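Triltov: changing how the bathroom round gets done

I work on the facilities side at Triltov, and I've been asked a few times what automation has changed for the cleaning crew. The short version is that floors changed a lot, linen changed some, and sinks are where most of the effort is going now.

Floors went first. We run two Zoker scrubbers in the corridors, and they cover 2,000 square meters between 9 p.m. and 5 a.m. Nobody lost hours over it. The two people who used to push the manual machines were moved to washrooms, and one of them has since asked to move back.

The sink task is different. Vevent trains its arm on demonstrations done by people, with hand-held grippers that match the ones on the robot. Each cleaner on the project records for 60 minutes per shift, on paid time, and the target for a single task variant is 400 demonstrations. Cloth handling has three variants: pick up, wipe, hang. 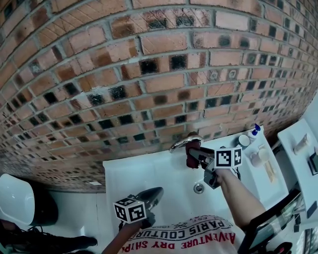

Cloth in the right-hand gripper, over the basin. The marker cubes are for tracking.

Cloth is the slow one. A bottle has a fixed shape and a grasp point you can define. A cloth has neither, and a pinch that is off by a couple of centimeters leaves most of the fabric bunched on one side. We tried a stiffer microfiber from Taşdemir in September. It was easier to grip and worse at wiping, so we went back.
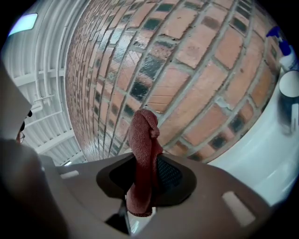 Red cloth bunched up, seen from the gripper.

Changes for the crew so far:

Recording is now a line item on the shift plan. It used to be squeezed in at the end, and the data showed it.

Wrist strain came up in the second week. The grippers are heavier than a cloth, so sessions are split into 15-minute blocks.

Pay grade. Recording carries a supplement. Whether it continues after the training phase is not settled, and the crew has asked for an answer in writing.

Current pick-up success on the arm is good enough for a test bathroom and too low for a live one. Wipe is further behind. I'll post the numbers when the next training run is done.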